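July 29, 2026 – play corner bench, Cistden workshop

A slow and rather pleasant morning sorting the pretend food for the Broncombe nursery set. Roswitha had left me the whole bakery lot with a note saying to be ruthless, which I never am, so the tea went cold while I dithered over buns.

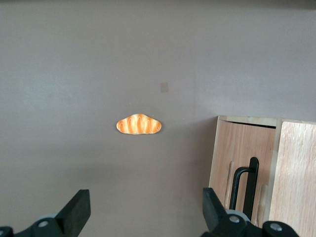

Crusts have been bothering me ever since the April batch, when Voyle sent us 13 loaves in a brown so dull that the children took them for potatoes. I do like the orange on the little roll, especially where it deepens along the ridges, and the white stripes curving over the top say "bakery" straight away – so I'd keep those as they are and ask for the same on the longer loaf. Ambros would rather have a darker base, but the pale underside looks right to me.

Still to do: write to Hurska about paint, and find the other 3 baskets.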